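Subject: Re: [kaji-auto] 片付けロボットはもう実用か
Date: 2026年6月25日
From: Jhair Villanueva

Rigoberto Salazarさん、みなさん

> Senbridgeのデモを見ました。容器を拾って棚に戻すまで、ほぼ止まらず動いていました。
> 3月の時点では考えられなかった速さです。食卓の片付けくらいなら、
> 来年には家庭に入ると思うのですが、どうでしょう。
> (Rigoberto)

私は懐疑的です。デモの机は毎回同じ高さ、同じ照明で、置いてある物も前日と変わりません。Villcaの公開記録も読みましたが、試行1,348回のうち、途中で人が手を貸した回をどう数えたのかが書いてありませんでした。そこを伏せた成功率は、私には読みようがないです。

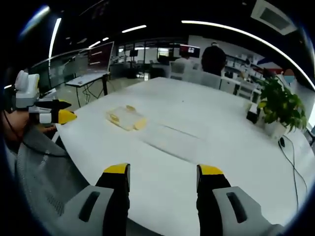 家の片付けで厄介なのは、つかむ前の判断だと思っています。ゴミなのか、使いかけなのか、誰かがわざとそこに置いたのか。うちの食卓でも毎晩これで揉めます。白い天板に透明な容器が横倒しになっているだけでも、輪郭は見えにくいし、どこを挟めば滑らないかは形次第です。おまけに同じ机に鉢植えやマウスのケーブルがあれば、腕の通り道も考えないといけません。写真のグリッパーも、持って動かしているのは人間の手です。人がやればできる、という話と、機械が一人でできる、という話は分けてください。

工場のほうはもう少しましで、Grondashamの梱包ラインでは箱の種類を絞って約200個までは任せていると聞きました。ただし箱が潰れていたら人を呼ぶそうです。食卓には潰れた箱のようなものしか載っていません。

Rigobertoさん、デモの無編集版をお持ちでしたら、リンクをいただけますか。失敗した回が入っているほうがありがたいです。

Jhair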